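Femard 遥控器唤醒补丁 说明文件

适用范围

本仓库存放 Femard 机顶盒蓝牙遥控器的唤醒补丁、配套的诊断脚本，以及一份从用户日志整理出来的小数据集。补丁处理的问题只有一个：盒子待机一段时间之后，遥控器按键没有反应，要连按几下甚至重新配对才能恢复。画面卡顿、遥控器语音键无响应、HDMI 联动失灵都不在范围内，请到各自的问题列表里提交。

目前支持的固件是 Tridix 系统的第 9 版和第 11 版。中间的第 10 版只在少数地区推送过，我们手里没有设备，没有测过，不建议在上面安装。更早的版本蓝牙栈结构不同，脚本会在启动时检查版本号，不符合就直接退出，不写入任何文件。

问题的来由

Femard 的遥控器在空闲时会进入低功耗状态，由盒子一端按固定间隔保持连接。第 9 版固件更新后，盒子待机时把这个间隔拉长了，遥控器等不到回应，便认为连接已断，自己进入深度休眠。用户按下第一个键，遥控器醒来，开始重新连接，这个键的键值却丢掉了。第二个、第三个键能不能收到，要看重连花了多长时间。

第 11 版改过一次，情况有好转，但在同时连着蓝牙耳机或手柄的盒子上仍然会出现。Tumaini Laizer 最早在问题列表里贴出了完整的日志，后来的分析都是从那份日志开始的。

补丁做了什么

补丁改两处。第一处是待机时的连接间隔，改回第 9 版之前的数值。第二处是重连期间的键值缓存：遥控器在重连完成前发出的按键会先存下来，连上以后补发，最多保留 2 个，超过的丢弃。

保留数量定得这么低是有意的。早期测试版存得多，有人在黑屏时连按了一串方向键和确认键，盒子一亮就进了商店的购买页面。之后 Neema Ndung'u 把上限降了下来，并且规定电源键不进缓存。

安装

一、在盒子的设置里打开开发者选项和网络调试。
二、电脑与盒子接入同一个局域网，记下盒子的地址。
三、在电脑上解开压缩包，运行 check 脚本，确认输出里的固件版本和遥控器型号都在支持列表内。
四、运行 install 脚本，按提示输入盒子地址。
五、盒子会自动重启一次。重启后等主界面完全加载，再按遥控器任意键。

安装过程中不要拔电源。如果脚本停在“等待设备”超过五分钟，可以中断后重新运行，已经写入的部分会被识别并跳过。

卸载时运行 restore 脚本即可，它会把安装前备份的两个配置文件放回原处。备份放在盒子的用户分区里，恢复出厂设置会一并清掉，所以请先卸载，再恢复出厂。
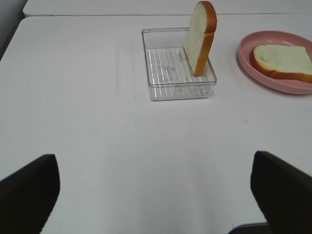 Stella Khaemba 在第一版说明下面留言：“我照着装完以后，遥控器是不睡了，可电池三个星期就没电，以前能用小半年。能不能让用户自己选间隔？”这条意见已经采纳。现在 install 脚本带一个可选参数 interval，可填 short、medium、long 三档，不填时为 medium。short 反应最快，耗电也最大，long 接近出厂状态，偶尔仍会丢第一个键。改档位不需要卸载，带上新参数再运行一次 install 就行。

数据集

data 目录下是用来分析问题和验证补丁的日志片段，共 2,335 条。每一条对应一次从待机唤醒的过程，从最后一次空闲心跳开始，到盒子收到第一个有效键值为止。超时没有收到的，以超时标记结尾。

来源：日志由用户自愿提交，另有一部分由 Kashindye 测试组在自有设备上录制。两类用 origin 字段区分，user 是用户提交，lab 是测试组录制。

格式：每条日志为一个单独的文本文件，编码 UTF-8。同目录的 index.csv 给出每条的基本信息，字段如下。

id：日志编号，与文件名一致
origin：来源，user 或 lab
firmware：固件主版本号，9 或 11
patched：录制时是否已安装补丁，yes 或 no
peers：同时连接的其他蓝牙设备数量
idle：待机时长，单位为分钟
delay：从第一次按键到收到有效键值的时间，单位为毫秒，超时记为空
note：提交者备注，可能为空

隐私处理：蓝牙地址、局域网地址、设备序列号和账户名都已替换成随机字符串。同一台设备在全部日志中使用同一个替换值，方便按设备分组。note 字段由 Gervasio Riquelme 人工看过一遍，删去了姓名和住址一类的内容。如果发现仍有遗漏，请发邮件给维护者，不要在公开的问题列表里贴出原文。

已知偏差：用户提交的日志几乎都来自遇到故障的人，不能拿来推算故障在全部设备中的比例。lab 部分的待机时长是按计划设定的，分布比较整齐，与日常使用不同。连接手柄的样本偏少，而这恰好是第 11 版上问题较多的情形。另外，早期日志的 idle 字段由提交者手填，有些明显是估计值，做时间相关的分析时最好只用 lab 部分。

不适合的用途：日志里没有信号强度，不能用来比较不同房间或不同摆放位置的连接质量。也没有电量读数，电池寿命方面的结论无法由此得出。

已知问题

安装后首次重启时，个别盒子会弹出“遥控器固件可更新”的提示。请选择稍后。遥控器固件更新本身没有害处，但更新完成后要重新运行一次 install。

使用 Wimer 第三方遥控器的用户，补丁只有连接间隔那一处生效，键值缓存不起作用。Wimer 的遥控器在重连完成前不发送键值，盒子这边没有东西可存。

盒子通过 HDMI 由电视唤醒时，日志里会多出一次空的重连记录，不影响使用。诊断脚本的旧版本会把它算成一次失败，请更新脚本后再看统计结果。

系统自动更新会覆盖补丁。更新之后先运行 check，如果显示“未安装”，重新安装即可，档位参数需要再填一次。

提交日志

运行 collect 脚本，按提示让盒子待机，再用遥控器唤醒。脚本会在当前目录生成一个压缩包，里面的地址和序列号已经做过替换，提交前仍请自己打开看一眼。提交时请写明遥控器型号、固件版本、同时连接了哪些蓝牙设备。只写“还是不行”的报告我们没有办法处理。

问题列表每周二集中查看一次，其他时间不一定有人回复。

许可

脚本和补丁以 MIT 许可发布。data 目录下的日志可以用于研究和排错，转载时请保留本说明文件，不得尝试还原已替换的标识。

维护

目前由 Idrisa Mushi 和 Neema Ndung'u 维护。合并请求请先在问题列表里说明要改什么，涉及缓存上限和电源键处理的改动需要附上两个固件版本各自的测试日志。

更新记录

三月：加入 interval 参数；check 脚本增加遥控器型号检查；修正 index.csv 中 delay 字段单位不一致的问题，旧文件里有一部分写成了秒。

二月：缓存上限下调；电源键不再进入缓存；补充 lab 日志。

一月：首次发布，仅支持第 9 版固件。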